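Speaker notes – "Water in the old building: what we learned from one kitchen"
Monthly talk for tenants and owners, Sallatthorpe
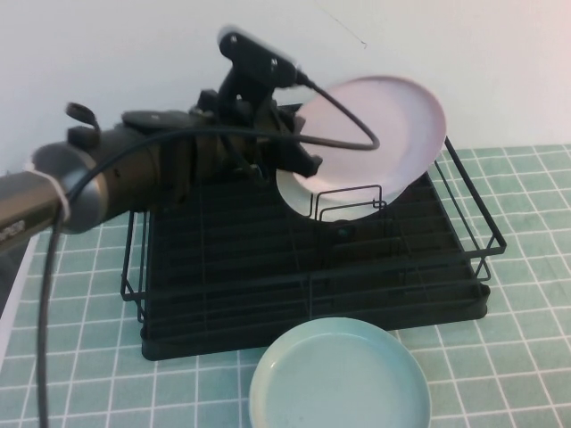

Opening (2 minutes, slow)

Good evening, thank you for coming after work. My name is Deolinda Louro and I live on the top floor of the Carbone building. I am not a plumber. I kept the records of our water use, and tonight I will tell you what is in them.

Ask the room: who has read their own water meter this year? Wait for hands. Do not make a joke if there are few.

Slide 2 – How it started

In July we received a bill that was much higher than the one before. The first idea of everybody was a leak in the street pipe. Bello Lawal called the water office and they told him the street pipe was in order. After this call we decided to read the meter ourselves, every morning and every evening, and write the number in a notebook.

Show the notebook here. Pass it to the first row. Remember to get it back at the end, it is the only copy.

Slide 3 – The night reading

This is the part I want people to remember. If you read the meter before you go to bed, and again before the first person uses the water, the two numbers should be the same. Ours were not. In one night we lost 200 liters, with all the taps closed.

Explain how to do it at home:
Choose a night when no washing machine is running.
Write down all the digits, also the red ones.
Do not flush the toilet between the two readings. If somebody must, write it down.
Repeat it on another night before you call anyone.

Slide 4 – Toilets

We found two toilets where the water was running all the time, very quietly. You put a few drops of food coloring in the tank and wait without flushing. If the color comes into the bowl, the rubber seal is old. Jaqueline Zavala changed both seals with her nephew in one afternoon. She asked me to say that you must close the small valve behind the toilet first. She learned this in the wrong order.

Pause for the laugh, then continue.

Slide 5 – The shared kitchen

On the ground floor we have a kitchen which everyone can rent for birthdays and meetings. It used more water than two apartments together. A large part was rinsing dishes under an open tap. We now ask people to fill one side of the sink with soapy water and the other side with clean water. Wash glasses first, then plates, pans at the end. Change the rinse water when it looks gray.

Some people did not like this. Ximena Cuevas said that it felt like her grandmother was watching. But she does it, and she also made the sign above the sink.

(If somebody asks about a dishwasher: we had a price from Starnov, 3,000 for the machine and the installation. The owners voted no. Do not open this discussion again tonight.)

Slide 6 – Hot water

Shorter than the other slides, skip if we are late. The pipe from the boiler to the top floor is long, so cold water comes out first. I put a bucket under it and use the water for the plants. Sarahí Ayala wrapped the pipe in the basement with foam, and the wait is shorter now. I did not measure the difference, so please do not write a number for this in the minutes.

Slide 7 – What it cost

Seals, foam, two new taps and one visit from the plumber. Together we spent less than 2,000. The receipts are in the blue folder on the side table – anybody can look.

Say clearly that the next bill was lower, but that August was also quiet because many families were away. I do not want to promise more than we know.

Questions

Likely ones:
Can the tenant read the meter alone? In our building yes, the key is with Bello.
Who pays for the seal, tenant or owner? In our building the owner. Read your contract.
Is rainwater allowed for the toilets? I do not know. Take the name of the person and answer later.

Before people leave: notebook back, list for the next night reading by the door, chairs against the wall.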